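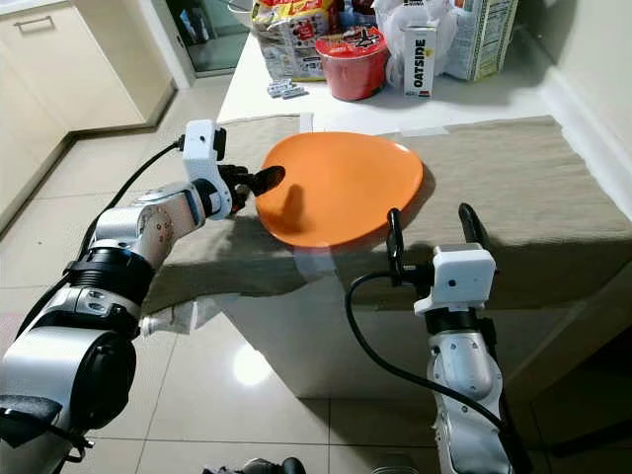
The Orange Plate

Iulian Văduva had to move the plate 400 times. This was written in the contract from Seturar, and the contract did not say what a person should think about while he was doing it.

He sat with one handle in each hand. When he closed his left hand, the left fingers closed. When he leaned to the right, the right arm leaned also, a little later, like a younger brother who copies you at the table. The plate was orange and had no shine. He had to take it by the rim, lift it, turn it and put it down on the cloth without noise. Then again.

The kitchen was in a rented apartment in Grellosham. In the first week he broke 2 plates and Mrs. Fitzsimmons, who came on Monday to check the recordings, bought new ones herself and did not ask him for the money.

"You are too fast," she told him. "It will learn that you are bored."

"Can it learn this?"

"It learns everything you do with your hands. It doesn't know which part is the lesson."

He thought about this sentence on the bus, and also later, when he was washing his own dishes. His mother had taught him to wash dishes in almost the same way. She stood behind him on the kitchen floor in Salamance, put her hands over his hands, and moved them. She never explained. Her fingers were wet and warm and she smelled of onions. He was five years old, and he believed for a long time that every person has a small stop before putting a plate down, a stop in the air, as if asking the table for permission.

He had this stop still. He saw it in the recordings, when Mrs. Fitzsimmons played them at half speed. The plate came down, waited, and then touched the cloth.

"What is that?" she asked.

"My mother," he said, and then he was ashamed, and said that he could remove it.

She played it again. She wrote something in her notebook - he could not read her writing from his chair - and she told him to continue with number 80.

In the fifth week they let the arms work alone. Iulian put the handles down and sat on his hands, so he would not help. The left arm went to the rim. It missed, went back, and found it. The right arm came from the other side with its fingers open. The plate went up, not very straight, and turned, and came down.

Above the cloth it stopped.

Mrs. Fitzsimmons looked at her screen and did not look at him. The plate hung there. In the next apartment somebody was running water, and Iulian noticed that he was holding his breath, the same as when he was five.

Then the arms put the plate on the cloth, and the fingers opened, and she asked him if he wanted tea before they did it again.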